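Visite du site Ekton de Plondville : notes pour le budget d'équipement 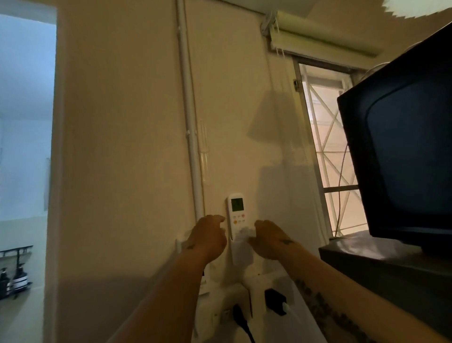

La visite avait pour objet de chiffrer un poste de collecte de gestes domestiques avant la demande de crédits de juin. Ekton enregistre des tâches courtes, exécutées à deux mains dans des pièces meublées, puis les revend ou les utilise pour l'apprentissage de ses propres bras. La télécommande de climatiseur dans son support mural figure au catalogue, dans la catégorie « extraction d'un logement étroit ».

Le catalogue compte 26 tâches. Chacune est répétée 60 fois par opérateur, avec changement de pièce à mi-parcours. Les séances commencent à 9 h et s'interrompent dès que la lumière des fenêtres varie trop. Ekton n'occulte pas : les variations d'éclairage sont conservées et annotées.

Trois postes de dépense ont été examinés.

Matériel de captation. Ekton achète chez Istenix, à 2 000 euros l'ensemble hors taxes, casque et câblage compris. Le délai de livraison annoncé est de six semaines. Il faut prévoir un ensemble de rechange par groupe de quatre opérateurs — les connecteurs cèdent avant les optiques.

Stockage. Le contrat Gkikas est facturé 400 euros par mois, sauvegarde distante incluse. Le transfert se fait la nuit. Notre liaison montante actuelle ne suffirait pas, et son remplacement n'apparaît dans aucune ligne du projet de budget.

Pièces. Le site loue des logements ordinaires, sans aménagement particulier. Les objets muraux (interrupteurs, supports, télécommandes) restent ceux du bailleur, ce qui réduit l'achat d'accessoires mais interdit de les déplacer entre deux séries.

L'achat d'un bras à deux pinces a été écarté pour le premier exercice. Ekton conseille de constituer d'abord le jeu de gestes humains, puis de choisir la pince d'après les prises relevées. Reste à obtenir d'Istenix un devis pour la maintenance, absente du tarif remis sur place, et à vérifier si la location courte durée est imputable en fonctionnement.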